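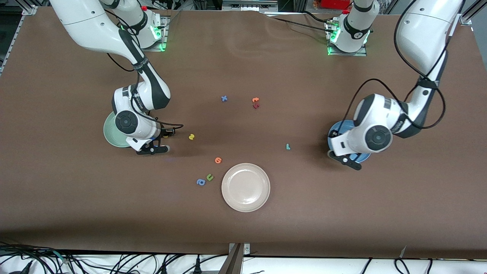
Posted by Wichai Jitpraphai in August

Foam letters have been turning up all over our house in Tralville for longer than I care to admit. They came as a bag of bath letters, and they have been in the bath maybe twice. Since then they've lived under the couch, in my good shoes, and (for one whole month) in the bread box. So when I say I've come to love the things, please understand it was a slow business.

What won me over was putting them out with plates. Plain round plates, one mint green, one blue, nothing fancy, and the letters just scattered between them on a big brown tabletop. The colors look so cheerful against the brown! I like a dull surface for this. On our old flowered tablecloth you could lose a letter for an entire afternoon, and we did, more than once.

The game, if you can call it that, is that every plate gets a letter or two and you have to think up a supper that starts with them. My niece will argue for 40 minutes that "kumquat soup" is a meal. Kumis, our elderly cat, prefers to carry the K off somewhere private, so we've been through 3 of those.

I usually start with just a handful of letters, because if you tip out the whole bag people only look for their own names. Three plates is plenty too. We tried it with more at my sister's place in Wistoseck and ended up with letters in the potato salad.

Foam wipes clean with a damp cloth, by the way, but leave it flat to dry or the edges curl. Mine are drying on the windowsill as I type, next to the basil, and I still have to look for the Q.

Search this blog Search Go

© Wichai Jitpraphai | Contact | Back to top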